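Home server section > Hardware > Used gear

CPU swap in an old server board, not sure about lever, memory slots or the battery

Posted by Gamier

I picked up an old server from an office clearance and I want to change the processor before I put it to work storing family photos and backups. I've built two desktops, but never touched a server board. The cover is off, the heat sink is out of the way and the socket is open. Before I go further I'd like somebody who knows these to tell me what to watch for.

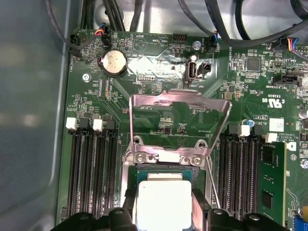
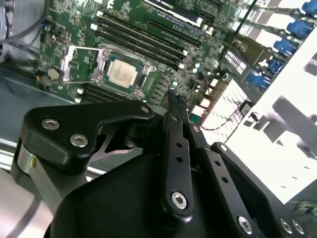

What I'm trying to sort out:

Do I lift the processor straight up, or is there some trick to it? On my last desktop the whole thing was a bit different and I had a friend do that step.

The slots have white latches and black latches. Does the colour mean anything when I only have a few memory modules to put in?

Should I replace the coin battery while I'm in there? The machine sat unplugged in a storage room for a long time and I have no idea how old the battery is.

The seller said it worked when it was pulled. I paid 30 dollars, so it's not the end of the world if I wreck it, but I'd rather not. I've got a tube of thermal paste, isopropyl alcohol and coffee filters.

Posted by Teodoro Yap

I've done a fair number of these, so I'll take it in order.

Unplug the power cords first, all of them if there's more than one supply, and hold the power button in for a few seconds. Touch bare metal on the chassis before you touch the board. A wrist strap is better if you can borrow one.

With the lever up and the load plate open, nothing is holding the processor except gravity. Take it by two opposite edges and lift straight up. Don't tilt it and don't slide it. If it's the type with contacts in the socket, those contacts bend very easily and the damage is usually permanent. Keep your sleeve away from them too. I ruined a board once with the cuff of a jumper.

Before you lift it, find the small triangle on one corner of the chip and the matching mark on the socket. Take a photo with your phone. The new one goes in the same way around. There should also be notches in the edge of the chip that only line up one way. Lower it in flat and let go. If it doesn't sit level by itself, lift it out and look again. Never press on it.

Then close the plate and bring the lever down. It takes more force than you'd expect and may creak a bit. That's normal. What isn't normal is the plate refusing to close before the lever has done any work.

Clean both surfaces with the alcohol and let them dry. Put a blob of paste the size of a pea in the middle, a little more if the chip is a big one. Tighten the heat sink screws in a cross pattern, a couple of turns each, until they stop.

On the memory, the colour usually tells you which slot on each channel gets filled first, but makers don't agree on which colour that is. Look for a diagram on the inside of the cover, or search the board's model number for the manual. Server boards can be fussy. With modules in the wrong slots, some won't start at all and just beep at you.

Replace the battery. It costs a few dollars and it's much easier now than when the machine is on a shelf. Most take a CR2032, but read what's on the old one. You'll lose the BIOS settings, so set the clock and boot order again afterward.

One more thing. Check that the board supports the new processor before you buy or fit it. Sometimes it needs a BIOS update, and you have to do that with the old processor still installed.

Posted by Tseng

Agree with most of that. I don't bother with a wrist strap and never had a problem.

Those big fans will be loud. Mine went from the study to the garage after 3 days.

Posted by Dukham

Keep the plastic socket cover if you've got one, and put the old CPU in the tray the new one came in. If the first start shows a blank screen, give it a few minutes before you panic. Old servers check all their memory at power-on and can take ages. My one sits there long enough to make a cup of tea.

If it still won't start, take it back to one module and try again.

Posted by Gamier

Thanks all. I found a manual online and the slot order is on page 2 of the memory section. I'll get a battery from the hardware store tomorrow and do the swap after dinner.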